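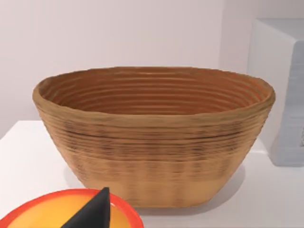 Figura 1. Cesto, prato e ponta do dedo da pinça, em ambiente simulado.

Introdução à Robótica de Manipulação
Notas da visita ao laboratório Mirkeck (dia aberto)
Versão de 2 de abril de 2023. Corrige a anterior, onde se lia "garra" em sítios que pediam "pinça" e vice-versa.

0. Avisos

Estas notas acompanham a visita e não a substituem. Quem faltou pode lê-las à vontade, mas o exercício final pede coisas que só se ouviram lá dentro, e o professor reconhece à distância uma resposta escrita a partir do sumário. A visita teve três partes: a conversa inicial na sala 306, a demonstração em simulação e a sessão com o braço verdadeiro, que durou menos do que o previsto por motivos tratados na secção 4.

Anfitriões: Solange Boychuk (simulação e ambientes), Kristaps Siliņa (controlo) e Tyson Caron (avaliação). O café era da responsabilidade de todos e sofreu com isso.

1. O que o Mirkeck faz

O laboratório estuda a manipulação de objetos domésticos: pegar, pousar, empurrar, meter uma coisa dentro de outra. Dito assim parece pouco. Na apresentação, Siliņa mostrou um diapositivo intitulado "Coisas que uma criança faz melhor do que nós" e avançou para o seguinte sem comentar.

O projeto em curso chama-se Grorna e trata de tarefas de bancada: um recipiente, um ou mais objetos, uma instrução curta em linguagem corrente. "Põe o prato no cesto" é uma instrução típica. O sistema recebe a frase e as imagens da câmara e devolve, a cada passo, um pequeno deslocamento da pinça, uma rotação e uma ordem de abrir ou fechar. Não recebe a posição dos objetos em coordenadas. Houve quem perguntasse porquê, já que o simulador a conhece de certeza. Conhece. O braço verdadeiro é que não, e treinar com uma informação que depois desaparece é um método seguro de ter boas notas até ao dia do exame.

2. A demonstração em simulação

A Figura 1 é do tipo de imagem com que se trabalhou nesta parte. Convém reter dela duas coisas.

A primeira é o ponto de vista. O dedo preto da pinça sobe do fundo da imagem e tapa uma parte do prato. Para quem vê de fora, é um incómodo. Para quem controla, é uma referência: a relação entre a ponta do dedo e o objeto aparece diretamente nos píxeis. Em compensação, aquilo que o dedo esconde fica escondido, e o mesmo se aplica ao fundo do cesto, que a parede da frente não deixa ver. Um controlador que precise de saber se o cesto tem alguma coisa lá dentro terá de obter essa informação noutra vista, ou de se lembrar dela.

A segunda é o cesto. Tem ar de cesto de levedar pão, daqueles de espirais sobrepostas, com mais pormenor de textura do que tudo o resto à volta. Boychuk falou dos modelos de objetos com o carinho que outras pessoas reservam aos netos. Explicou também a parte menos terna: a textura que se vê e a geometria com que o simulador calcula os contactos são coisas separadas. O olho percorre as espirais uma a uma; o motor de física pode estar a trabalhar com uma forma muito mais simples, sem relevo nenhum. Regra para o caderno: antes de confiar num contacto simulado, pedir para ver a malha de colisão. Depois sentar-se.

Terminologia, que sai sempre no teste:

Malha visual: a superfície desenhada pelo renderizador.
Malha de colisão: a superfície usada para detetar e resolver contactos.
Decomposição convexa: divisão de uma forma côncava em peças convexas, para que os contactos se calculem depressa. Num recipiente é obrigatório fazê-la com juízo. Se se usar um único invólucro convexo, o interior fica cheio e nada cabe lá dentro. O cesto continua lindíssimo e funciona como uma tampa.
Episódio: uma tentativa completa, do estado inicial até ao êxito ou ao fim do tempo.

O caso do cesto-tampa aconteceu mesmo, e Boychuk contou-o sem que ninguém lhe pedisse. O êxito numa tarefa de arrumação caiu a zero de um dia para o outro e a equipa passou quase 4 dias a culpar o controlador. Siliņa, que é o autor do controlador, acrescentou que ainda aguarda um pedido de desculpas por escrito.

3. Como se decide que correu bem

Parte de Tyson Caron, a mais seca e a mais útil. Em simulação, o critério de êxito é um predicado sobre o estado: o objeto está dentro do volume do recipiente, a pinça está aberta, as velocidades estão abaixo de um limiar. Cada uma destas condições foi acrescentada depois de algum robô ter arranjado forma de passar sem ela.

Sem a condição da pinça aberta, contava como arrumado um objeto que o braço segurava teimosamente dentro do cesto. Sem a da velocidade, contava um objeto em queda livre que por acaso atravessava o volume certo no instante certo. Caron projetou este último caso em câmara lenta e a sala aplaudiu, o que diz alguma coisa sobre a sala.

Discutiu-se ainda o que fazer com um prato que fica apoiado na borda, meio dentro e meio fora. Kendra Girard, da nossa turma, defendeu que dependia de quem ia lavar a loiça. Caron respondeu que o predicado usa o centro geométrico do objeto e que, nesse sentido, o predicado não lava loiça. Fica registado que a pergunta era boa: um critério binário esconde os quase-êxitos, e dois controladores com a mesma taxa podem falhar de maneiras muito diferentes. Nos relatórios da cadeira pede-se sempre, ao lado da taxa, uma descrição dos modos de falha.

4. A sessão com o braço verdadeiro

Fez-se com um braço Pelletier montado numa bancada e uma taça de plástico Plistex, por se considerar que o equipamento devia sobreviver aos visitantes. Rhonda MacDonald ofereceu-se para escrever a instrução e escreveu "arruma isto", que é o que qualquer pessoa diria e que o sistema interpretou ficando parado. À segunda, com o objeto e o destino nomeados, o braço deslocou-se, desceu, fechou a pinça a um dedo de distância do objeto, subiu com muita elegância e foi depositar coisa nenhuma na taça.

Siliņa chamou-lhe um erro de profundidade. A taça, recorde-se, não estava no conjunto de treino, e a luz da sala mudava sempre que alguém se encostava ao estore. À terceira tentativa a tarefa cumpriu-se. À quarta o braço entrou em paragem de segurança e lá ficou, e passou-se ao período de perguntas com uma rapidez que denunciava prática.

Para a matéria, interessa a distinção entre dois tipos de desfasamento da simulação para a realidade:

a) visual: iluminação, texturas, ruído da câmara, reflexos. Combate-se variando a aparência durante o treino (cores, luzes, fundos), ou misturando dados reais.

b) dinâmico: atrito, folgas, atrasos de comunicação, massas mal estimadas. Combate-se com identificação de parâmetros e com alguma humildade, sendo que só a primeira vem na bibliografia.

Uma bancada branca, com parede clara e sombras suaves como as da Figura 1, é um ambiente visual simpático. A bancada do laboratório tinha cabos, um estore e nós.

5. Perguntas da turma que merecem ficar escritas

Porque não usar mais câmaras? Usam-se quando há. Cada câmara a mais é uma calibração a mais, e Siliņa pediu que se imaginasse o que acontece a uma câmara calibrada quando alguém pousa uma mochila em cima da mesa. Olhou para uma mochila em particular.

O sistema sabe o que é um cesto? Boychuk prefere perguntar se o sistema se comporta da mesma maneira com outro cesto, noutra posição, com outra frase. Isso mede-se. O resto fica para a cadeira de Filosofia, que tem a sala ao lado e melhores cadeiras.

Quanto tempo demora preparar um ambiente simulado? Menos do que parece para o desenhar, muito mais para que os contactos se portem bem.

6. Trabalho a entregar

Individual, até 3 páginas, entrega em maio (a data exata vai para a página da cadeira quando houver acordo sobre ela).

Escolher uma tarefa de bancada com um recipiente. Escrever a instrução em linguagem corrente e o predicado de êxito correspondente. Descrever depois 3 maneiras de satisfazer o predicado sem cumprir a instrução e corrigi-lo para cada uma. Indicar que partes da cena ficam ocultas numa vista próxima da pinça e de que modo isso afeta a tarefa.

Não se aceitam tarefas com "arruma isto". A Rhonda está dispensada desta regra se trouxer uma proposta de semântica.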